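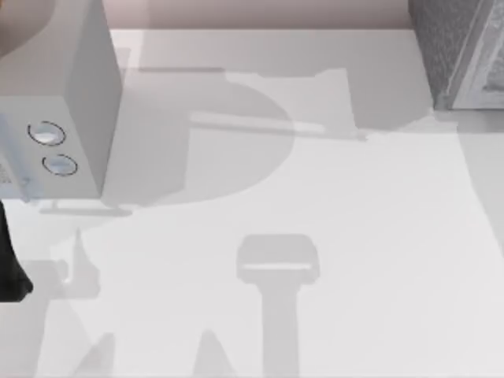 Judite Teixeira told our planning meeting in June that the arms were the cheap part, and that she would sooner see no arms bought at all than see them bought without a budget for everything else. I thought she was being gloomy. Having read the Bandmont quote again, I think she was right.

The quote covers two arms, grippers and a year's software. It leaves out the bench, the guarding, spare fingers and the hours it takes to teach a new job. At Mirnville those extras came to 60 per cent on top of the purchase price, and the money had to come out of the 2025 repairs budget.

My view is that we should spend first on simulation. Setting out a worktop on screen, with a small appliance at the back and both arms reaching in, costs staff time and a licence. If the reach is wrong we move the bench with a mouse. Obinna Okoro objects that simulated work flatters the machine, and it does, so I would hold back 20 per cent for trials on real kit.

Sign for the arms after that. The quote can be renewed, and Bandmont have said as much in writing.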